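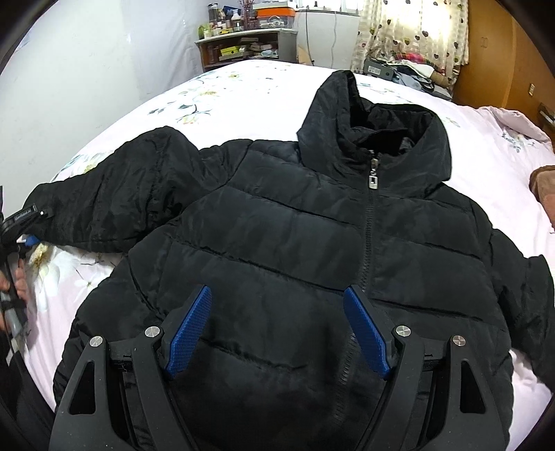 4. Folding and storing padded outerwear

4.1 Garments and households

The garments in this part of the study were the padded jackets and coats that the 12 households put away at the end of the cold season. We logged 142 outer garments in total. Quilted jackets with a synthetic or down fill made up the largest group, and they were also the group that people complained about most in the first interviews. Wool coats were hung up in nearly every home and are covered in Section 5.

Participants were asked to do the job where they would normally do it. Most chose a bed. Tables were used in two homes and the floor in one, where the bed was a loft bed and too high to work on. Several people said they picked the bed because it is the only surface in the home wide enough for a jacket with both arms out. A made bed or a plain fitted sheet worked equally well. Loose blankets did not, as they shifted along with the jacket when it was rolled.

4.2 Laying out

We use "laid out" to mean that the body of the jacket is flat on the surface, with the sleeves away from the body and the hood, if there is one, above the collar. Figure 3 is an example of this position: a black quilted jacket, front side up on a patterned bedsheet, with the hood at the top and the sleeves out to the sides. The stitched channels run across the chest and body.

Flat is a relative word with these garments. The fill holds air, and a sleeve that has been pulled straight will often wrinkle again as soon as it is let go. We did not ask people to smooth the sleeves fully. In pilot sessions this added time and made no difference to the size of the finished bundle.

The hood was the part handled in the most different ways. Some participants tucked it inside the collar, some folded it down over the chest, and some left it bunched up at the top and dealt with it last. Mwanaisha Mrema, who coded the sessions, first treated these as one step and later split them, because a hood left to the end was often used as a kind of pocket for the rest of the jacket.

4.3 Zippers

Participants were given no instruction about the zipper. Those who closed it first had an easier time keeping the two front panels lined up. Those who left it open could press the air out faster, but the panels slid apart and had to be put back. A metal pull can also press into the shell when the jacket is folded over it. Three participants turned the pull inward or wrapped it in the collar for this reason - all of them had damaged a jacket that way before.

4.4 Folding methods

Three methods account for almost all of the sessions.

Book fold. The sleeves are crossed over the chest, the jacket is folded in half lengthwise and then in half again from the hem. It is quick and familiar from sweaters. The bundle opens by itself unless something is put on top of it.

Roll from the hem. The sleeves are crossed and the jacket is rolled toward the collar with steady pressure. The air leaves through the neck and the stitching. This gave the smallest bundles in our measurements, though it was hard for people with sore wrists, and one participant stopped partway and changed to the book fold.

Hood pocket. The jacket is rolled as above and the roll is pushed into the hood. It only works when the hood is deep enough and firmly attached. Bundles made this way stayed closed on the shelf without a strap or bag.

Participants rarely changed method between garments. A person who rolled the first jacket rolled the next one too, even when it was a long coat that did not roll well.

4.5 Storage and later condition

Bundles went into under-bed boxes, suitcases, or the top shelf of a closet. Vacuum bags were used in four homes. When we came back in October, the vacuum-bagged jackets were the flattest, and two of them still had thin patches at the shoulders after a day on a hanger. Rolled jackets had creases across the channels that mostly went away with shaking and wear. We did not test fill recovery in a lab, so these remarks rest on the participants' own judgment and on a visual check by Serpil Keskin.

Smell was mentioned more often than creasing. Participants who washed the jackets before storing them were happier in October, whichever fold they had used. Drying was the usual obstacle. A padded jacket can take days on an indoor rack, and people with small apartments tended to skip the wash and air the jacket by a window instead.

Shares 7 | Comments 2

Related items
Wool coats and the hall closet: hanging habits in small homes
Under-bed storage and how often it is opened
Drying heavy clothing indoors without a dryer
P. Sotiropoulos and T. Arrieta, Sorting children's winter clothes by size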